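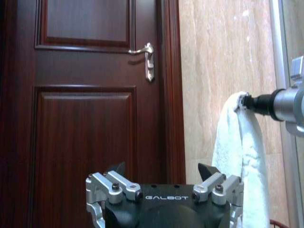 3.2 Demonstrations in the bathroom

The bathroom set was recorded after the kitchen and hallway sets, with the same control software and the same operator rules. The task was to move a towel into a wire basket by remote control. We chose it because a towel has no fixed shape, and the operator has to decide afresh on each run where to take hold of it. The kitchen tasks, by contrast, used rigid objects whose grasp points could be written down in advance.

The operator sat outside the room and worked from the camera views alone. A hand controller was held in each hand, one for each arm, and the trigger set the opening of the gripper. Speed was capped at 200 mm per second near the walls. A run started when the operator pressed the pedal and ended when the pedal was pressed again. Anything said aloud during a run was noted by the second author and kept with the log.

We use cookies to remember your reading settings and to count visits. Accept | Manage choices

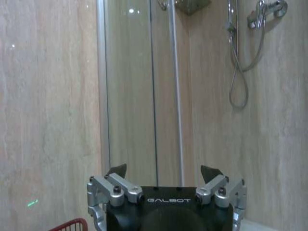 The operator was allowed to pause at any point. Pauses longer than 2 seconds were cut from the training data but left in the raw log, as they often mark the moments at which the operator was unsure of depth. Most of these pauses came when the arm was being lined up with the basket.

Glass and polished stone made depth hard to judge from the screen. Figure 2 gives three wrist views from this set. In all of them the open fingers and part of the red basket can be seen. The first view has the wooden door and the marble wall, with a white towel hanging from the end of an arm that comes in from the right. The other two look towards the glass shower enclosure, where the hose and rail stand out against beige walls. Small bright reflections appear in both. The operator reported that reflections of this kind drew the eye when the view moved quickly, and we asked for slower wrist turns in the later runs.

We kept 31 runs in total. Of these, 22 were used for training and the rest were held back. The split was made by run, so that no part of a held-back run was seen in training. Runs in which the towel was dropped and picked up again were kept if the operator finished the task without help.
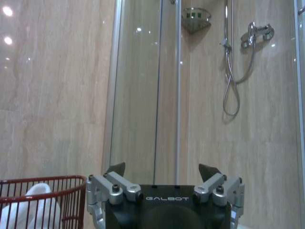
Each run was labelled by hand with four stages: reach, grasp, carry and release. Ottavio Grasso did the first pass and the second author checked it. They disagreed most often on where release begins, as one finger can come free of the cloth well before the other. We settled on the first command to open the gripper, which can be read straight from the log. The towel was refolded between runs and the basket was put back against a tape mark. The basket position was otherwise left alone, and the results in Section 4 should be read with that in mind.

Figure 2. Wrist camera views from the bathroom set.

Related items
Labelling stages in two-arm demonstrations: notes from the Zeka project
Laltex: cloth handling from few examples
Operator pauses as a sign of doubt in remote control
Gudeta hand controller, setup guide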